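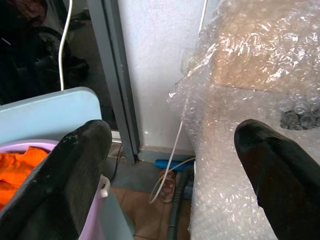

Purple plastic basin with an orange cloth in it.

Hand-washing colored cotton in a basin
Posted 11/01/2018 by Anong Luangrath
Filed under: Laundry, Fabric care

The method below is for single pieces of strongly dyed cotton: scarves, table runners, wraps and unlined curtains. It does not apply to silk, wool, or anything labeled dry clean only. Orange, red and dark blue pieces should be treated as likely to bleed until a test shows that they do not.

Testing for dye
Wet a hidden corner with cold water and one drop of detergent. Press it between two layers of white paper towel and leave a weight on it for 16 minutes. A clean towel means the piece can be washed with similar colors. A faint tint means it should be washed alone. A strong stain means repeated cold rinses before any detergent is used. Repeat the test on any trim or embroidery, as the thread is often dyed separately from the cloth.

Basin
Plastic is suitable. Enamel is suitable if it is not chipped. Bare steel will leave rust marks where the coating has gone, and these are harder to remove than most food stains. Run a fingertip along the inside before filling. A rough mold seam will pull threads on open weaves; take it down with 600 grit wet-and-dry paper and rinse out the dust.

The basin needs to be large enough for the cloth to move freely when it is under water. A folded piece that stays folded will wash unevenly and may dry with lines along the creases.

Detergent
Use a liquid without bleach or optical brightener. Brighteners shift oranges and yellows toward pink, and the change is permanent. Powder is acceptable if it is fully dissolved before the cloth goes in. I use the plain Dernavar liquid, one teaspoon to a half-filled basin. Jirkum powder left grains in cold water each time I tried it.

Salt and vinegar are often recommended for fixing dye. Neither one sets the dye in finished cotton bought from a store. Commercial dye fixatives do work on some dyes, and the label will say which.

Washing
1. Fill the basin halfway with cold water and stir in the detergent.
2. Open the cloth out and push it under until no air is trapped.
3. Press and release for three minutes. Do not rub one area against another.
4. Drain. Support the cloth from underneath when lifting it.
5. Rinse in fresh cold water until there is no foam. Some color in the first rinse is normal.
6. Roll in a light-colored towel you do not mind staining, and press along the roll.

Do not leave bleeding pieces to soak. Loose dye settles back unevenly, mostly along folds.

Drying
Dry flat or over a wide rail, in shade. A thin line leaves a ridge. Direct sun fades most oranges within one season, and the side facing the window always goes first. If the piece has to hang outside, turn it wrong side out.

Iron while slightly damp, on the reverse, at the cotton setting. Test first if there is any synthetic content.

Storing plastic basins
Dry the basin before stacking. Two wet basins nested together will form a seal and can be difficult to separate. If this happens, pour cold water into the inner one and stand the outer one in warm water for a few minutes, then twist. Keep basins away from the heater. Thin-walled ones warp, and a warped basin rocks when full.

Dye stains on a plastic basin can be reduced with baking soda paste left on for an hour. They will not always come out completely.

Correction, May: an earlier version of this page gave warm water for step 5. Pongsak Siriwan wrote to point out that it should be cold throughout. The step has been changed.

See also: Removing candle wax from table linen; Washing curtains with sewn-in weights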